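Public Administration 4: Local Government and Newcomer Services
Handout 8: Who pays for emergency shelter?

Read before section. Bring the cost worksheet from Handout 4. 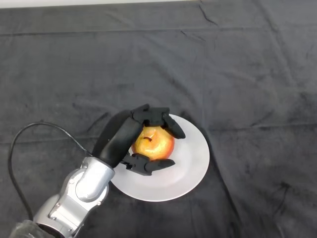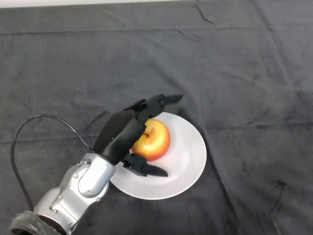 Figs. 1 and 2. Round white plate on dark gray cloth.

1. Terms

Shelter duty: a legal obligation to provide a bed to a person who asks for one. It may come from a statute, a court order, or a consent agreement. In most places no such duty exists and shelter is a budget choice.

Arrival: a person entering the local shelter system for the first time. Arrivals are a flow. The shelter census is a stock. Confusing the two is the most common error in student papers on this topic.

Pass-through grant: money awarded by a higher level of government to a state or county, which then hands it to the city or agency doing the work.

2. The Pornbridge case

Pornbridge is a mid-sized city with no shelter duty. Clirkmont, the neighboring county seat, has one under a consent agreement. Both received asylum seekers in the same budget year. Pornbridge capped its program at 50 beds and referred everyone else to Clirkmont. Clirkmont could not refuse them, and its census reached 542 in September.

The Clirkmont budget office treated the whole increase as an emergency cost. Pornbridge reported its program as fully funded and within budget. Both statements were correct under the accounting rules each city used. Neither shows the cost that moved from one to the other.

3. Cost categories

Fixed: building leases, security contracts, intake staff. These do not fall when the census falls, at least until a lease ends.

Variable: meals, laundry, transit passes, interpretation by the hour.

Deferred: school enrollment, clinic visits, legal aid. These often appear in another agency's budget and in a later year. The Huỳnh method, covered in lecture, assigns them back to the year of arrival. The Prirley method leaves them where they are paid. Results from the two methods should not be compared without adjustment.

4. Limits on stay

A time limit lowers the census only if people leave the system. If they reapply, the census is unchanged and intake costs rise. Check whether a reported drop counts exits or closed cases.

5. For discussion

Should a pass-through grant follow the person or the bed? State which city gains under each rule.

Does a shelter duty change the number of arrivals, or only where they are recorded? What data would separate the two?

Redo the Clirkmont line of the worksheet using the Huỳnh method. Show the deferred costs separately.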